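Protokoll der Herbstsitzung, Tauschküche Starkberg

9. November 2019, im Gemeinschaftsraum. Ich hab wieder mitgeschrieben, also bitte nicht wundern, wenn zwischendurch meine eigene Meinung durchrutscht. Wer sich falsch wiedergegeben fühlt, schreibt mir einfach, dann kommt's in die nächste Fassung.

Angefangen haben wir eine Viertelstunde zu spät, die Heizung war noch aus und der erste Kaffee musste her. Beschlussfähig waren wir trotzdem. Das Protokoll vom Mai wurde ohne Änderungen angenommen (na ja, mit einem Kommafehler, den ich schon korrigiert habe).

1. Rückblick auf den Sommer

Lief super! Beim Einkochtag sind 152 Gläser zusammengekommen, fast alles Zwetschge und Kürbis, und die Tomatensoße war schneller weg, als wir die Etiketten kleben konnten. Der Marktstand in Ponmont war dagegen eher zäh. Es hat den halben Vormittag geregnet, und die Konkurrenz mit den Waffeln stand direkt gegenüber. Wir wollen nächstes Jahr noch mal hin, aber nur, wenn wir einen Platz unter dem Vordach bekommen. Ich frage beim Marktbüro nach.

2. Mehrwegdosen für den Ausgabetag

Der längste Punkt des Abends, wie ich befürchtet hatte. Im Moment bringen manche ihre eigenen Dosen mit, manche nehmen alte Joghurteimer, und wer gar nichts dabeihat, kriegt Alufolie. So kann das nicht bleiben, da waren wir uns einig. Für die durchsichtigen, eckigen Kunststoffdosen mit gelblichem Rand sprach, dass man sofort sieht, was drin ist. Dagegen kam, dass Kurkuma und Tomate alles verfärben und Glas doch viel schöner sei. Stimmt schon, nur trägt mir keiner zehn Glasformen in den vierten Stock.

Abgestimmt haben wir dann doch noch: Wir bestellen 200 Dosen in einer Größe, damit die Deckel untereinander passen. Pfand zwei Euro pro Stück, Rückgabe gespült. Der Antrag auf eine zweite, kleinere Größe für Soßen ist knapp durchgefallen und kommt im Frühjahr wieder auf den Tisch.
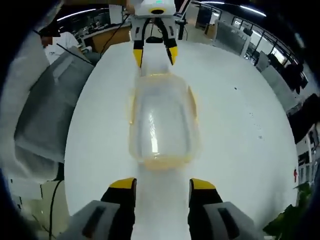

3. Neuer Herd

Der alte hat auf der hinteren linken Platte endgültig aufgegeben. Wir hatten zwei Angebote da. Der gebrauchte von Busetti kostet 399 Euro, Lieferung inklusive, Anschluss müssen wir selber organisieren. Das zweite Angebot kam von Yorath, der Herd ist neu und hätte zwei Backröhren – ein Traum, aber für uns derzeit nicht drin. Nach kurzer Diskussion einstimmig für Busetti. Eine Bitte aus der Runde: vorher ausmessen, ob er durch die Tür zum Hof geht! Beim Kühlschrank war das damals eine ziemliche Schinderei. Ich messe nächste Woche und gebe Bescheid.

4. Kasse

Auf dem Konto liegen fast 4.000 Euro, der Herd ist da noch nicht abgezogen, die Dosen auch nicht. Die Miete für den Raum bleibt im kommenden Jahr gleich, das haben wir schriftlich. Es fehlen noch ein paar Mitgliedsbeiträge, die Betreffenden wissen Bescheid und bekommen von mir eine freundliche Mail (wirklich freundlich, versprochen).

5. Ordnung in der Küche und Beschriftung

Im Kühlschrank standen zuletzt wieder Sachen ohne Datum. Wir bleiben bei Kreppband und wasserfestem Stift: Inhalt und Tag der Abfüllung, bitte auf die Längsseite und nicht auf den Deckel. Deckel wandern, die Dose bleibt. Was nach drei Tagen nicht abgeholt ist, darf gegessen werden. Über das Einfrieren haben wir auch geredet, da gilt weiterhin: nicht randvoll machen und erst abkühlen lassen. 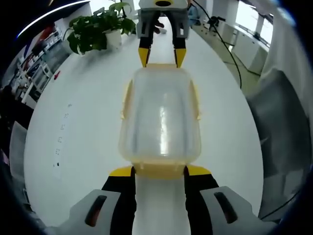 Foto: Tauschküche Starkberg

Der Vorschlag, farbige Punkte für vegan und vegetarisch einzuführen, wurde angenommen. Grün für vegan, Blau für vegetarisch, ohne Punkt heißt mit Fleisch oder Fisch. Allergene schreiben wir weiter aus.

6. Verschiedenes

Die großen Schöpfkellen sind wieder aufgetaucht, sie lagen im Schrank mit den Tischdecken. Gesucht werden noch zwei Leute für den Spüldienst im Dezember und jemand mit Anhänger für die Herdlieferung, falls Busetti doch nicht bis in den Hof fahren kann. Den Adventskaffee machen wir wie letztes Jahr, jeder bringt einen Teller Gebäck mit. Kuchenliste hängt neben der Spüle.

Offen geblieben ist die Frage, ob wir die Ausgabe eine halbe Stunde nach hinten schieben. Dafür gab es gute Gründe, dagegen auch, und um kurz vor zehn wollte das niemand mehr ausdiskutieren. Kommt beim nächsten Treffen als erster Punkt dran.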